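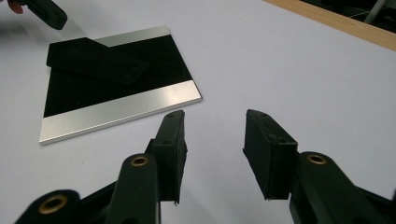

A square black plate with silver strips lies on a white tabletop at the Baird Street workroom in Sullness.

SULLNESS - The public workroom on Baird Street has reopened with new white tables, brighter lights and longer evening hours, after being closed for most of the fall.

The room is on the ground floor of the Durov Building, next to the side entrance. It measures 1000 square feet and is open to anyone with a Sullness library card for small projects that need a flat surface and good light. In the past, that has mostly meant model making, picture framing, paper cutting and sorting parts for home repairs.

The biggest change is the tables. The old ones were a mix of donated desks and folding tables, some of them dark and badly scratched. They have been replaced by 11 matching tables with smooth white tops and light wooden edges. The furniture shop Brulten built them and delivered them in two loads in November. The library paid $2735 from its equipment budget for the full set, including delivery.

According to the library, the color was chosen after a trial with two sample tops, one white and one gray. People who tried both said dark parts were much easier to find on the white one. Small screws and cut pieces of black card had often gone missing on the old desks. The matte finish was picked over a shiny one to cut down on glare from the ceiling lights.
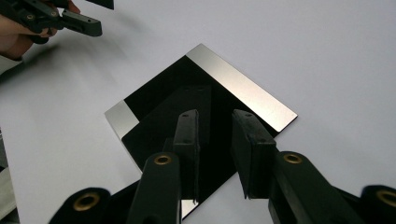 The lights were replaced at the same time. The old tubes hummed and left the back wall dim, and people tended to crowd the tables by the windows. The new fixtures run the length of the room. Two of the outlets on the back wall were also moved up from floor level so that cords no longer cross the walkway.

Storage is much the same as before. The open shelves are still by the door, and projects may be left on them overnight with a name tag. The flat drawers for large sheets of paper have been repaired, except for the bottom one, which still sticks and is being kept for scrap.

Tables are booked in blocks of 90 minutes. A second block can be added if no one else has signed up for it. Bookings are made at the library desk or by phone, and walk-ins are welcome when a table is free. The workroom now stays open until 9 p.m. on weeknights, two hours later than it did last year.

Some rules have been tightened to protect the new tops. Knives can be used only on a cutting mat, and mats are available at the door. Spray paint, hot glue and solvents are not allowed in the room. Metal and other hard-edged pieces should be lifted and set down, not pushed across the surface. Drinks with lids are fine. 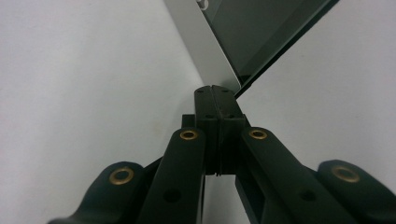

One regular visitor said in a comment left at the library desk that the tables are a big improvement but that the chairs should have been next. The same visitor wrote that the old chairs are too low for close work, and that anyone working on something small ends up standing after half an hour.

The library said chairs were left out of this round to keep the cost down. Four taller stools have been moved over from the children's craft area for the time being, and they can be requested when booking. New seating may be considered in next year's budget.

Brulten has also supplied a spare top, which is stored in the basement. The tops are fixed from below with screws and can be changed without taking the legs apart, so a badly marked table should be out of use only briefly. Light marks can be wiped off with a damp cloth and a little dish soap. Cloths are kept on the shelf above the sink.

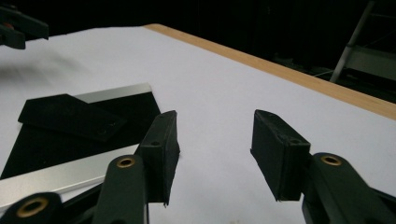 Can a group reserve the whole room? Groups can reserve up to half the tables at one time, with a week's notice, and the rest stay open for other visitors.

School groups follow the same rule but may book in the morning, before the regular opening time of 11 a.m. An adult must stay with them for the full session.

The old desks are no longer in the building. Those in usable shape were given away at the side entrance in November, and the others were taken apart for lumber. The library still has a box of drawer handles from them, which can be picked up at the desk during opening hours.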